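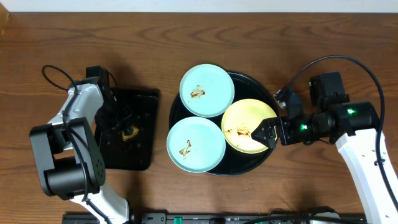 Both arms on the dish task: three plates on the round tray, rectangular tray on the left.

Second arm: what it cost and what I would budget differently

The original plan had one arm in it. I priced one arm, one gripper and a table, and the number looked fine in December. Then I wrote out the dish task step by step and found that almost every step wanted something held in one place while something else moved. So the plan became two arms, and the budget had to be redone from the first line.

Total spend to date is $3,640, excluding the computer, which I already owned. Both arms came from Orura as a matched pair. I had a quote from Bianchini for a slightly longer arm, but the lead time was open-ended and the gripper was sold separately with its own adapter plate. Reach matters less than I expected on a table this size. The arms stand along the same edge and the work sits between them, so neither has to stretch far.

The line I underestimated was cabling and mounting. I had put down a token amount and ended up at $312 for rail, clamps, cable, ties and connectors. Part of that was buying cable twice. The first lengths were cut to the straight-line distance and left no slack for the wrist. The replacements are long enough to loop over the top of the arm and tie down on the lower link. If you are planning a pair, measure cable with the arm folded and again with it fully out, then order from the longer figure.

Power was simpler. I bought a separate supply for each arm. A shared supply from Stadometti would have been cheaper on paper, but I wanted to be able to shut one side down and leave the other live while debugging.

Consumables get their own line now. Plates, trays and gripper pads are all in there. I use ordinary round plates in mint blue and yellow, and I run them with brown residue on the surface because clean plates are too easy a case. Dark trays were a mistake in one respect — they throw highlights off the rim, and I may swap them for matte ones before the next round.

Still on the list:

Spare gripper for each side, 2 in total. A worn gripper stops everything, and shipping is slow.
Budimlow table clamps, 3 of them, to replace the ones I have now.
A second emergency stop, on the left.

I have not budgeted for a longer arm and do not plan to this year. The next money goes to spares. I will post the full parts sheet once the clamp order is in and I know what the freight comes to.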